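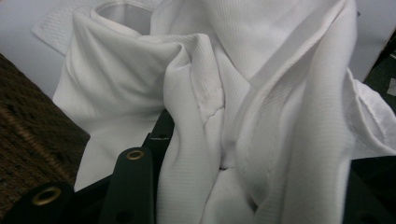 Zekivby Toy Library: progress report to the Bedoya Fund
Tuesday, August 23, 2022

Your grant bought 45 toy drums and 34 xylophones, all now on loan to local families. We have had 218 loans so far against a target of 300. Parents return the drums very promptly. The Pusis branch has asked for quieter toys and will get shakers next.

Natach still owes us the spare beaters. We have rung them twice. The unspent money stays in the repairs budget.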